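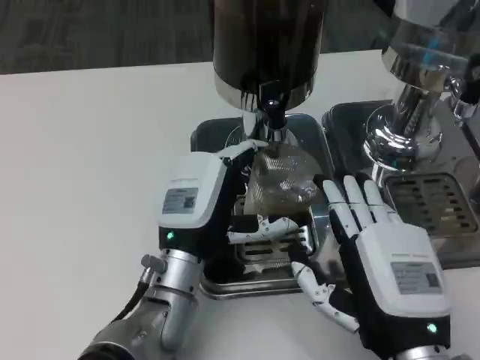 Coffee Robot Team, gallery page. We're the student robotics club in the Rineck building, downstairs, and this term's project is Bistis, our entry for the Stanodus challenge. Task is one drink, start to finish, no human touching anything. Easy to write on a whiteboard. The grinder half is where most of our evenings went: left hand holds the clear cup right up under the spout, thumb over the top, fingers wrapped round the front, right hand parked open and out of the way. Only a little bit of grounds in the cup there, but grounds in the cup!! We took it.

More pics when somebody clears their phone out. Captions by whoever was nearest the laptop, sorry in advance.

Grip notes for the new people, because you keep asking. Thumb goes on last. Fingers first, then thumb, then check the wrist angle, then go. If the thumb leads it shoves the cup sideways on the grate and you start over. Santeri Ruotsalainen wrote the first version of the grip in July and we have changed it 4 times. Current one is in the shared folder, the file called grip_final_use_this. NOT grip_final.

Force limit is 900 in the config. Don't put it at 1,000 "just to see". Pringle team did that on their practice arm and had to borrow a cup off us.
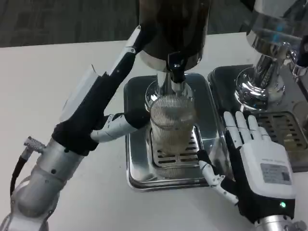 Right hand still does nothing for this part of the run. Plan is to give it the cup handoff so the left can stay near the grinder, but the two arms dont share a clock properly yet and the handoff script waits forever about half the time. If you know anything about timing, come find us, we will buy snacks.

Still to do before the demo:
Wipe the trays between runs (yes every run)
Handoff script
Label the spare cables
Write the safety page, judges want it printed
Someone please order more beans

Run log is up to 13 for this week, which is a club record. Read the notes column before you start a new one, and put your intials in, last week we had three rows with no name and no idea what settings they used.

Next open session 02/10/2025, doors at the usual time. Closed shoes, hair tied back, no bags on the robot table. First-years welcome, you'll get a turn on the stop button.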